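### 4.2 Transfers, and who was thought to need them

The Gadine Street Railway issued its first paper transfer in December, in weather that made standing at a junction a test of character. The company's view was that a passenger who changed cars had taken two rides and owed two fares. The passengers' view survives in the complaint book kept at Innes depot, and much of it is unprintable. The book holds 764 entries, of which 300 concern transfers. The rest are mostly about mud.

Under the rule as posted, a transfer was good for 20 minutes, on the next connecting car only, and never in the direction from which the holder had come. Zamudio and Arellano read this as a sensible guard against free round trips. We are less sure. On the Ravia line the cars were scheduled half an hour apart, so a rider who alighted just after one had left held a slip of paper that would expire, politely and on time, before the next one arrived. Conductors seem to have noticed this well before management did. Several stopped punching the time at all, and one punched every slip for noon whatever the hour, a habit the inspectors recorded for two years without once asking him why.

The Sasen line was different. Its cars met the main line at a shared platform, and its crews, who ate lunch with the main line crews, held departures for each other as a matter of courtesy. Olvera treats these delays as a failure of discipline. The complaint book suggests that riders took another view: Sasen passengers filed fewer transfer complaints than anyone else on the system, and their only steady grievance was the stove.

To compare the lines we redrew the network as a plain grid, one square to each fare zone, and placed the junctions on it by hand from the company's own map. The map is a handsome object and wrong in several places. It shows the Ravia loop as closed, although the last stretch of track was never laid, and it puts Innes depot on the far side of the river, where it would have been of use mainly to fish. Where the map and the timetables disagreed we followed the timetables — they were at least written by people who had to be somewhere.
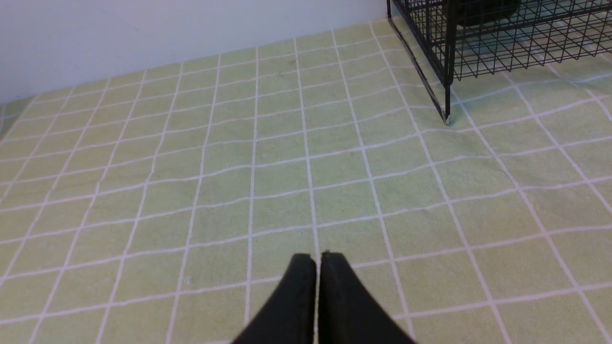
**Figure 3.** Green cloth with a grid of white lines.

Corrigan's objection, that a zone grid flattens the hills, is fair. The climb out of Gadine slowed a loaded car badly, and a transfer punched at the bottom lost much of its life on the way up. We have left the grade out of the present comparison and return to it in Section 5, along with the stove.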